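Sim kitchen demos, how much variation is enough?

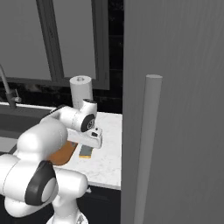 lmalabanan
Trying to get a pick policy trained for Wornholm's kitchen set and stuck at 600 demos. Teleop in sim, all me on the controller. Success is fine on layouts it's seen, falls apart when I shuffle the counter. Right now it's the sponge task, gripper comes in from above with the paper towel roll standing right behind it, and the cutting board is over by the sink side. Move the roll and the thing just hovers. Do I need more demos or differnt ones?

Lorna Malabanan

sunen_dave
Different ones. 600 of the same counter is one demo with noise. How many layouts?

lmalabanan
18. But the roll is behind the sponge in most of them, now that I look.

sunen_dave
Well there you go. It learned the roll.

pelletgrill
Disagree a bit. We had the same hovering on the Lebrun tasks and layouts weren't it. Operator pauses. I'd stop over the object to line up, every time, and the policy learned to stop. Cut the idle steps and retrain before you record anything new. Takes an afternoon.

sunen_dave
Idle steps wouldn't care where the roll is though. She said it hovers when the roll MOVES.

pelletgrill
Could be both. Check the action logs, if you've got 23 frames of nothing before each close that's your problem.

lmalabanan
Checked a few. Pauses are there, not huge. Longer on the ones I did late at night lol

ktm_rob
does the sponge color matter? dark top on white marble is easy mode. swap the counter texture too while your at it

lmalabanan
Haven't touched textures since February. Marble in everything.

ktm_rob
yeah do that. free variation, no extra teleop, just rerender

sunen_dave
Rerender helps the vision side, won't fix placement. Randomize roll and board separately, each reset, about 3 demos per layout and move on. Don't sit on one layout.

pelletgrill
3 is thin. Lelludent scripts do resets ok if you don't want to place stuff by hand btw

lmalabanan
Ok. Trimming pauses first bc it's cheap, then new layouts with the roll all over the place. Will post numbers.

pelletgrill
keep the untrimmed set somewhere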